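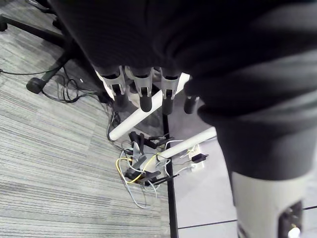
办公桌下面的线散在地毯上，应该从哪里开始整理？

从墙上的插座开始。先弄清楚哪根线从插座出来、通到哪里，再把用不着的撤掉，最后才轮到扎带和理线槽。顺着电源往外走，每根线只需要处理一次。从桌面往下理也能做，但是到了插排附近常常要返工。

本文写的是普通办公室里一两张桌子的量，地面铺地毯，桌子靠墙，墙上有固定插座。机房、地插和升降桌有另外的做法，升降桌在后面单独写了一小段。

更新：2026年7月8日，补充了网线和转椅两节。

## 要准备的东西

- 魔术贴扎带，宽的窄的各一卷
- 标签纸和一支油性笔，或者标签机
- 桌下理线槽，或者理线网篮
- 带背胶的线夹，小号
- 卷尺
- 手电筒，或者头灯
- 带缝隙吸头的吸尘器
- 一个纸箱，放撤下来的线
- 一块干抹布

尼龙扎带不用准备。桌下的线过一阵总要换，尼龙扎带每次都得剪，剪刀在一堆线里面很容易伤到外皮。我们手边还剩半包，只拿来固定理线槽本身。

理线槽买之前先量桌子。我们这边的桌板下面可用的长度是107厘米，中间没有横梁，Ponavico 的长款刚好装得下。Hegde 的那款标称610毫米，装两个首尾相接也可以，不过接缝的地方会露出一小截线。两款都用过，差别主要在开口方向：Ponavico 从侧面开口，Hegde 从上面放线。桌子已经靠墙、人只能从前面钻进去的话，侧面开口的顺手一些。

## 第一步：和坐在那里的人说好时间

整理电源线要断电。桌上的人可能在开会，可能有东西在后台跑着，也可能只是没有保存。提前一天说，当天再确认一次。

需要对方做的事情有这些：

1. 保存文件，正常关机。
2. 外接硬盘先弹出。
3. 自己带来的充电器拿走，或者告诉你哪个是他的。
4. 椅子让出来。

留一个小时。一张桌子熟练以后半小时够了，第一次做的时候标签会花很多时间。

## 第二步：把椅子和周围的东西挪开

办公椅推到两米以外。椅子底座的几条腿张得很开，轮子又容易压住线，人趴在地上的时候椅子再滑过来就很碍事。推之前低头看一眼轮子旁边有没有线，有的话先把线拎出来，再推椅子。不要硬推。线如果绕在椅脚上，把椅子稍微抬起一边，让线自己松下来。

旁边的台面上如果放着杯子，一并收走。液体离插排越远越好，哪怕杯子看上去是空的。牙膏、漱口杯、护手霜这类私人的小东西放进一个袋子，做完还给人家，位置记不住就直接交到手里。

地毯上的螺丝、回形针、掉下来的线夹先捡起来。膝盖要在上面跪很久。

## 第三步：拍一遍，画一张草图

拔任何东西之前先拍照。墙上插座拍一张近的，插排拍一张能看清每个插孔的，桌面背后也拍一张。手机的闪光灯在白色桌腿上反光很厉害，用手电筒从侧面照会清楚得多。

然后在纸上画草图。不用画得好看，画出四样东西就够：

- 墙上插座的位置
- 插排现在的位置
- 每一台设备的位置
- 每条桌腿的位置

桌腿要画，后面走线全靠它。斜腿的桌子和直腿的桌子走法不一样，第七步会写到。

## 第四步：给线编号

从插排的第一个孔开始，捏住插头，顺着线一直摸到另一头。摸到设备以后，两头各贴一个标签，写同一个名字。

标签写设备名称，比如“左显示器”“笔记本”“台灯”。只写数字的话，半年以后还要去找对照表。Wakana Hattori 在 Stodgate 那边的办公室用的是颜色，每个人一种颜色的胶带，设备名称另外写。人多、桌子紧挨着的时候她的办法比较好认，我们这里桌子少，没有学。

标签离插头的距离统一成一指宽。贴成小旗子的样子，两面都写字，趴在地上从哪个方向都能看见。

顺着线摸的时候会遇到几种情况：

**摸到一半摸进了一团线里。** 先不要扯。从团的外圈找最松的那一圈，往外拨，拨出一圈再拨下一圈。颜色特别的线先拿出来，例如一堆灰线黑线中间有一根黄的，它最容易跟，抽走以后剩下的也会松一些。

**两头都找到了，但是不知道是什么设备的。** 贴上“待查”，先不动，等人回来问。

**一头插着，另一头什么也没接。** 拔掉，卷好，放进纸箱。

**一头接着设备，另一头没有插。** 问过再决定。有些备用充电线平时就是这样放着的。

## 第五步：断电，拔线

顺序是：设备关机，插排关掉开关，插排的插头从墙上拔下来。然后才拔插排上的各个插头。

拔的时候捏住插头的硬壳，不要拉线。墙上插座如果比较紧，用另一只手按住面板。面板松动的话到此为止，停下来报修，等修好了再继续。

全部拔下来以后，把线按种类在地毯上分开放：

| 种类 | 处理 |
|---|---|
| 电源线 | 放左边，标签朝上 |
| 显示器线、USB 线 | 放右边 |
| 网线 | 单独放，不要和电源线绕在一起 |
| 不知道用途的 | 放纸箱，写上日期和桌号 |

逐根看外皮。有压痕、发白、发硬、露出里面颜色的，都换新的。被椅子轮子碾过的线要看仔细一些，压扁的那一段用手指捏过去能感觉得到。插头的金属片发黑也要换。

插排也在这个时候检查。外壳有裂缝、开关按下去没有手感、插孔松得挂不住插头，随便哪一条都够换掉它。我们换过的一批是 Rostness 的六孔款，带总开关，背面有挂孔，可以直接挂在桌板下面。线长有两种，短款在靠墙的桌子上够用。

## 第六步：清扫

线都挪开以后，这块地毯可能几年没有吸过尘。用缝隙吸头沿着踢脚线走一遍，再换宽吸头吸中间。带细条纹的灰地毯很藏东西，逆着纹路吸一次，顺着纹路再吸一次。

线也擦一遍。干抹布对折，把线夹在中间拉过去就可以。粘着旧胶的地方用一点酒精，等完全干了再装回去。

墙上插座只用干布擦表面。

桌板底面也要擦，后面要贴线夹。背胶线夹掉下来，多数是因为底面有灰。擦干净以后贴上去，按住三十秒，隔一天再挂重量。赶时间的话，改用螺丝固定的那种。

## 第七步：确定走线路线

看着草图定路线。定的时候按照这几条来：

1. 插排离开地面，固定在桌板下面靠后的位置。
2. 从墙到桌子之间只走一根线，就是插排自己的电源线。网线另算。
3. 从桌面往下的线全部进理线槽。
4. 脚会碰到的地方没有线。

第四条最容易忘。坐到椅子上，脚往前伸，再往左右各伸一次，脚尖到过的地方都不能有线。最好请平时坐这张桌子的人来坐，每个人放脚的习惯差得很远，有人喜欢把脚放在桌腿旁边，有人往后收到椅子下面。

桌腿怎么用：

**竖直的桌腿。** 插排的电源线贴着靠墙那条腿的后侧往下走，每隔一掌宽绑一条魔术贴。从前面基本看不见。

**倾斜的桌腿。** 线沿着斜腿的内侧走，上端和下端各绑一处，中间再绑一处。斜腿的下端往外伸，离脚近，如果有竖腿可以选，就选竖腿。

**白色桌腿。** 配白色魔术贴。黑色的也能用，就是显眼。

插座不在桌子正后方、偏到一边的时候，线沿着踢脚线走，用贴墙的小线夹固定，到桌腿的位置再上去。深色踢脚线配深色线夹。不要从地毯中间斜着穿过去，看上去近，走路的人会绊到。

也不要把电源线塞到地毯下面。

## 第八步：装理线槽和插排

先装理线槽。人躺进去装比趴着装省力，背后垫一块纸板。头灯在这里比手电筒好用，两只手都空得出来。

理线槽离桌板后沿留出一个拳头的距离。太靠后手伸不进去，太靠前膝盖会顶到。用螺丝固定的，先量桌板厚度，再选螺丝长度，螺丝比桌板薄至少五毫米。有一次没有量，螺丝尖从桌面上顶出一个小鼓包，后来用鼠标垫盖着。

夹式的理线槽不用打孔，拧紧旋钮就可以。租来的桌子用夹式的。

插排装在理线槽里面或者旁边。放进槽里的话，要留出散热的空隙，上面不要再堆线。电源适配器大块的放两端，中间的孔留给普通插头。开关朝外，坐着伸手能够到。

插排下面不要再接插排。孔不够就换孔多的，或者减设备。负载看插排背面的标注，我们用的那款写的是最多2,000瓦，电脑和显示器离这个数还远，电暖器和烧水壶就不接在上面了。这类东西直接插墙上，用完拔掉。

## 第九步：把线装回去

先装电源，再装信号线，最后装网线。

每装一根都做同样的动作：设备那头插好，沿着路线放进槽里，插排那头插好，多出来的长度折成一段。折成“8”字形，不要绕成圆圈。绕成圆圈的线下次拉开会打结，折成“8”字的一拉就开。折好的一段有手掌那么长就合适，中间绑一条魔术贴，松紧以能塞进一根手指为准。

多余的长度全部留在槽里，不要留在地面上。线太长、槽里放不下的，换短线。我们这里换下来最多的是显示器的电源线，原装的都偏长。

桌面上的设备要留出能移动的余量。笔记本经常要转过来给别人看，键盘会往前推，显示器会转。余量留在桌面边缘和理线槽之间，让它垂下一个浅浅的弧，弧底不低于理线槽的底边。

### 关于网线

网线和电源线分开走。路线一样的时候隔开一点平行走，要交叉就垂直交叉。网线不要折死角，弯的地方半径留得大一点，不要用魔术贴勒紧。

网线颜色尽量保留原来的。办公室里用颜色区分用途的情况很多，换线之前问一下管网络的人，黄色那根到底是干什么的，换成灰色以后他还找不找得到。

### 关于转椅

椅子活动的范围里地面上不放线。实在绕不开的，用地面线槽盖板，选软的、两边带斜坡的，轮子能滚过去。地毯上用背面带魔术贴的盖板，普通双面胶粘不住，撕下来还会带毛。

### 关于升降桌

插排跟着桌板一起升降，墙和桌子之间的那根线要按最高位置留长度。我们的桌子最高升到109厘米，先升到顶，把线放到刚好不绷，再降下来看多余的部分落在哪里。多出来的用一条竖直的蛇形线管收住。装好以后完整升降两次，一边升一边看桌子下面。

## 第十步：通电检查

1. 插排开关保持关闭，插头插回墙上。
2. 打开插排开关。
3. 一台一台打开设备，等一台正常了再开下一台。
4. 网络连上，随便打开一个网页。
5. 坐下来，脚伸一遍，椅子前后左右推一遍。
6. 蹲下看一眼，有没有线垂下来。

哪台设备没有反应，先看插头有没有插到底。显示器尤其常见，它后面的电源接口很深，看上去到底了还能再往里推一截。

过十分钟用手背碰一下适配器。微微发热正常，烫手就断电，换一个适配器，或者把它移到通风的位置。

## 动手之前对照一下
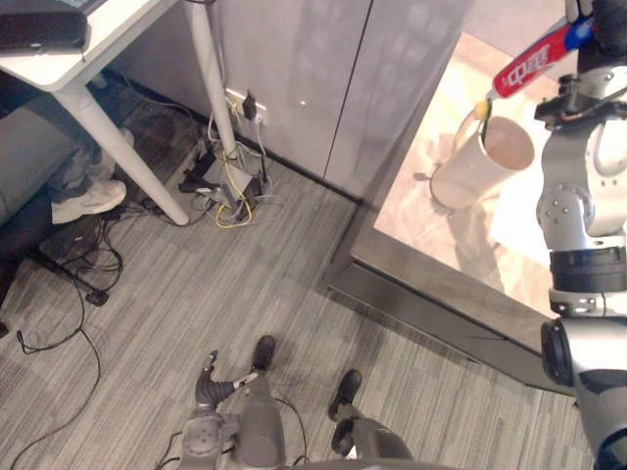 *桌下靠墙一侧：墙上的白色插座、地面上的灰色插排，还有和灰线黑线混在一起的一根黄线。*

插排放在地上、线都堆在旁边的布局，做的时候多留意下面几点。

插排先整个拿到地毯中间来处理，不要头顶着桌板在墙根底下拆。地方宽，光线也好，两个人可以面对面做。拿之前照旧先断电。

椅子下面的散线和墙边那一堆分两批理。椅子下面的往往是单独几根，从离椅子最近的一端拎起来，一直跟到墙边，贴好标签再放下。两批混在一起做，标签容易贴错。

墙上挂着好几根线的插座，每一根都单独跟一遍。同一个插座出来的线，不一定都是这张桌子的，隔壁桌也可能从这里借电。隔壁的人要是在上班，拔之前去问。

靠墙有柜子的，看一下柜门往哪边开，理好的线不要挡住柜门。平整的板子分不清是柜门还是墙板时，找找有没有缝，轻轻推一下就知道。

## 常见的几个问题

**地毯上的线一定要全部抬起来吗？**

靠墙踢脚线那一段可以留在地面上，用线夹固定住。人走和椅子走的地方全部抬起来。

**理线盒好用吗？**

把插排整个装进去的那种盒子，放在地上比裸着的插排容易打扫。适配器多的时候里面会比较热，要选两侧开孔大的。有条件挂到桌下，就不必买盒子。

**纸箱里撤下来的线怎么办？**

写上日期，放一个月。有人来找就还给他，一个月以后没有人要的，能用的归到公用的抽屉里，每种留两根，坏的按电子废弃物处理。我们的箱子从一月放到了夏天，里面只有一根打印机线被人拿回去过。

**多久检查一次？**

换设备的时候顺手看，平时半年看一次。重点看魔术贴有没有松、理线槽的螺丝有没有晃、椅子下面有没有新长出来的线。新来的手机充电线通常是第一个掉到地上的，在桌沿给它贴一个线夹，插头卡在里面。

**标签掉了？**

换成布基的标签带。纸标签在适配器旁边受热以后会翘边，用透明胶包一圈能多撑一阵，不过字会慢慢看不清。

**桌子以后要搬，现在值得整理吗？**

半年以内要搬的话，只做到第六步，撤掉多余的线，贴好标签，插排挂在桌下或者靠墙放稳。理线槽等搬到新位置再装。搬的那天把贴了标签的线按桌子装袋，一张桌子一个袋子，袋子外面写桌号，插排也放在同一个袋子里。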